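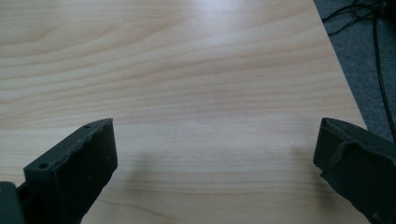
A light wood tabletop with a wavy grain. Drandton residents have views on tables.

The town of Drandton will keep its sidewalk tables for another summer, after a council meeting that ran to 11 p.m. and included a lengthy discussion of the word "adjacent."

Cafes on Esquivel Street have been allowed to put tables outside since last July under a trial permit. The permit limited each business to 3 tables, all of them "adjacent to the premises." One owner took this to mean touching the wall. Another took it to mean the same side of the street. The parking office, which issues the fines, took it to mean something different each month.

The town received 566 written comments on the trial, most of them in favor and a good many about pigeons. A petition against the tables drew fewer names, though one signer added a four-page letter on the history of the curb.

"I sell soup," said Heriberto Villaseñor, owner of the Cusier lunch counter. "I didn't expect to learn this much about drainage."

Under the new rules, a season permit costs $1000, up from nothing, and tables must leave enough room for two strollers to pass. The council did not say what kind of strollers. An amendment to require matching chairs failed after a member asked what they would have to match.

The permit also covers Widuva Square, which has no cafes at present but does have a bench. Ordinance 2602 takes effect in May, and application forms are available at the town clerk's office, second floor. The elevator is out until April.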